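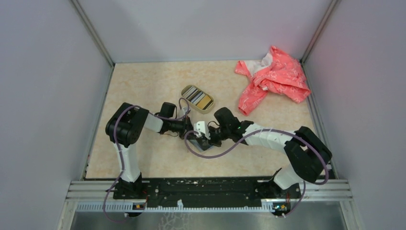 Última modificación del hilo: noviembre, 18:40

1/ Presupuesto para la segunda celda de dos brazos. Me han pedido las cuentas por escrito y las dejo en abierto, por si a alguien le ahorran una hoja de cálculo. Importes sin IVA.

2/ Partida cerrada: 4000 euros para todo lo que no es brazo. Perfilería, paneles, placa de montaje, tapete, cableado, fuentes, iluminación y repuestos. Los brazos van por otra línea, que lleva Homa Akbari y que ya está aprobada.

3/ Proveedores consultados: Koivisto para perfil y escuadras, Bekard para cable y conectores, Nultach para motores de repuesto. Plazo de Nultach: 12 semanas. Es el dato que manda en el calendario. Lo demás llega antes.

4/ Primer criterio: la placa se compra sin pintar o con anodizado duro. El acabado negro estándar se marca enseguida con los tornillos y las herramientas. No afecta a la precisión, pero dificulta leer las marcas de referencia.

5/ Segundo criterio: dedos de pinza como consumible. Se presupuestan 5 juegos por celda y año. En la hoja anterior figuraban como inmovilizado y cada reposición exigía una solicitud aparte. 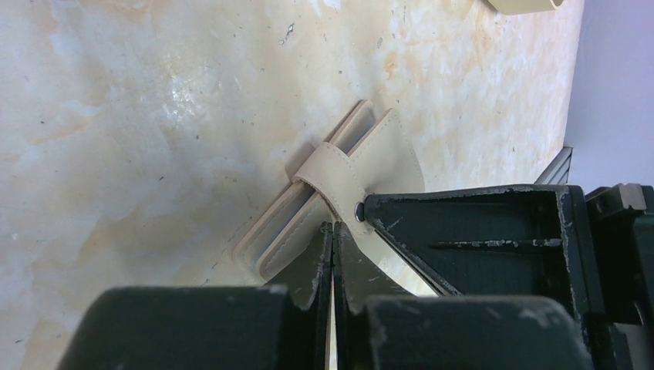
Cartera color crema sobre el tapete, vista desde la pinza.

6/ Material de trabajo: artículos de cuero, tarjetas, telas, latas pequeñas. Parece calderilla y siempre se queda fuera del presupuesto. Reservad una línea propia. Los objetos deformables se gastan y conviene comprar el duplicado el mismo día, del mismo lote.

7/ Cable. Chaminda Bepari propone canalizarlo por cadena portacables. Coste: 2 cadenas por celda más soportes. A favor: menos bucles sueltos por la zona de trabajo. En contra: peso en el antebrazo y una tarde de montaje por brazo. Lo dejo como opción, sin sumar.

8/ Tapete. El de dibujo tipo mármol tiene brillo y devuelve reflejos a la cámara de muñeca. Pido muestra en mate a Jillisar antes de decidir. Si la diferencia de precio pasa del 12 %, seguimos con el actual y movemos la luz.
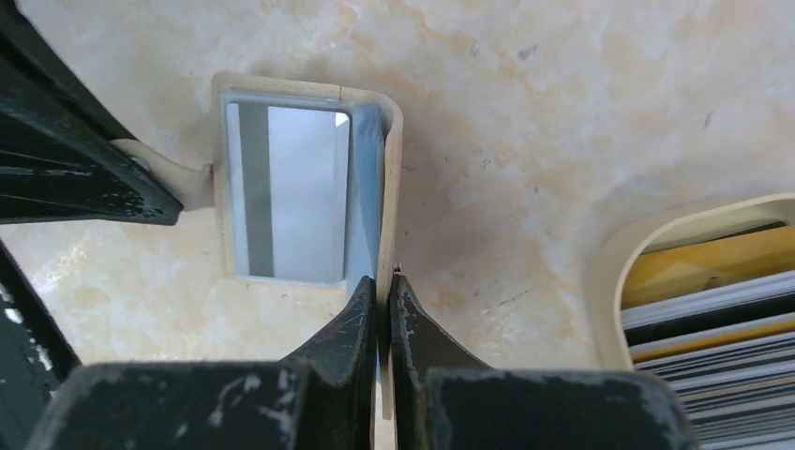 9/ Para tareas de tarjeta y ranura el coste está en el recambio de dedos y en el tiempo de ajuste. La holgura lateral es pequeña y un dedo con la punta gastada cambia el ángulo de agarre. Mi estimación es de unas 5 horas de ajuste al mes por celda. Imputadlas como mano de obra, con su código.

10/ Lo que NO incluyo: licencias, disco, formación, traslado. Si el almacenamiento entra en esta partida, no cuadra.

11/ Orden de compra propuesto: motores primero, por plazo. Después perfilería y placa. Cable y tapete al final, con las medidas tomadas sobre la estructura montada.

12/ Pendiente: respuesta de Jillisar sobre la muestra y oferta firmada de Koivisto. Homa revisa la hoja mañana a las 9:30. Cuando estén las dos cosas subo la versión con importes por línea.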